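Greifer schließt zu spät: Kabelzug an der Handkamera finden und beheben

Wer mit zwei Armen und weichen Fin-Ray-Fingern arbeitet, kennt das vielleicht: Tagelang läuft alles prima, und dann greift ein Arm plötzlich daneben. Bei uns im Projekt Tristard war es genau so. Der Greifer fuhr sauber an, schloss aber erst, wenn er schon wieder auf dem Weg nach oben war. Drei Abende haben wir an der Regelung geschraubt, bis wir im Log die eigentliche Ursache hatten: Die Handkamera verlor bei bestimmten Gelenkstellungen Bilder, weil das Kabel am Stecker zog. Mechanik also! Die Suche macht richtig Spaß, wenn man weiß, wo man anfangen muss.

Was ihr braucht

Kleiner Inbusschlüssel
Klettband (keine Kabelbinder, die quetschen den Mantel)
Zugriff auf das Kameralog
Eine freie Stunde

Schritt 1: Das Log ansehen

Lasst den Arm eine Aufnahme mit 600 Bildern fahren, ohne etwas zu greifen, einfach quer durch den Arbeitsraum. Danach zählt ihr die Lücken in den Zeitstempeln. Unsere erste große Lücke saß hinter Bild 70, und das bei jedem Durchlauf. So eine Wiederholung ist Gold wert! Ein zufälliger Fehler im USB-Bus springt herum, ein Kabelzug sitzt fast immer an derselben Pose.

Schritt 2: Die Pose wiederfinden

Sucht zur Lücke die passenden Gelenkwinkel heraus. Bei uns stand das Handgelenk um 60 Grad verdreht. Fahrt die Stellung langsam an und bleibt dort stehen. Dann Not-Halt drücken und erst danach mit den Händen an den Arm. Das gilt auch, wenn ihr nur kurz schauen wollt. Bei zwei Armen müssen beide stehen, denn der zweite weiß nichts von euren Fingern.

Schritt 3: Stecker und Schlaufe prüfen

Jetzt mit zwei Fingern leicht am Kabel zupfen. Gibt es nicht nach, ist die Schlaufe zu kurz. Verfolgt den ganzen Weg vom Stecker bis hinter das Handgelenk und achtet auf Stellen, an denen der Mantel an einer Kante reibt. Bei der Gelegenheit gleich die Schrauben am Kamerahalter nachziehen, handfest reicht bei gedruckten Teilen völlig.

Schritt 4: Kabel neu verlegen

Löst das Klettband, gebt dem Kabel mehr Länge und legt es in einem weiten Bogen um das Handgelenk. Der Bogen darf ruhig üppig aussehen, solange er nicht zwischen die Finger geraten kann.

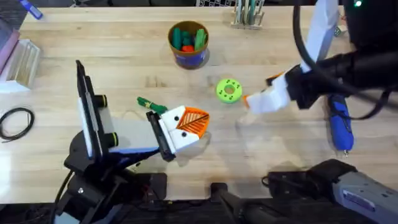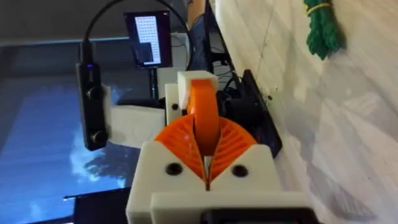

Schritt 5: Gegenprobe

Not-Halt lösen, Hände weg, und dieselbe Fahrt noch einmal mit halber Geschwindigkeit. Wenn die Lücke verschwindet, geht es mit voller Geschwindigkeit weiter. Unser Dauerlauf endete nach 691 Griffen ohne ein einziges verlorenes Bild, da haben wir kurz gejubelt.

Bleibt die Lücke, tauscht das Kabel gegen ein neues und beginnt wieder bei Schritt 1. Und notiert die Länge der Schlaufe im Wartungsblatt, beim nächsten Umbau sucht man sie sonst wieder von vorn.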